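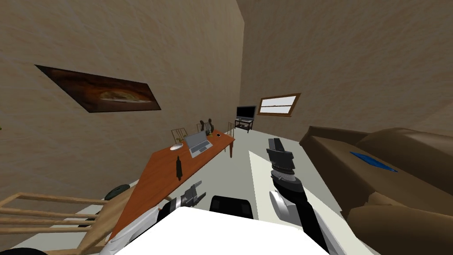
I've had the Tarnetti simulator kit on my shop computer since December, and I'm finally ready to say something about it. Short version: I like it a lot, with a few gripes!

I'm building a two-armed helper in my garage and wanted somewhere to try my control code before it could knock over anything I'd have to pay for. Tarnetti comes with furnished rooms (sofa, TV, long table, laptop, the works) and you load your own arm files into them. Mine took 3 tries, mostly my fault - I'd mixed up the elbow joints.

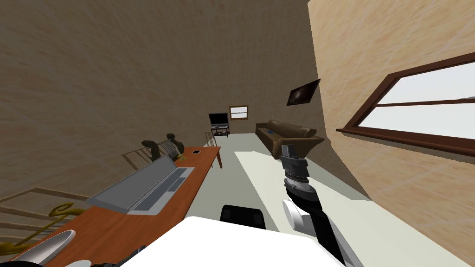
Reaching is where the kit earns its money. I could run the same move over and over while my coffee got cold, and I fixed a nasty shoulder wobble before I'd bolted down a single motor. I tried Ruppert before this and gave up on the setup after two evenings.

Gripes? The manual is 433 pages and has no index (why??). Small stuff like a phone on a table is a pain to pick up until you turn the contact settings way up, and then my old machine crawls. The Skulport add-on for grip force costs extra too, and I think it should be in the box.

Still, 8 out of 10 from me. If they ever add an index I'll bump it up.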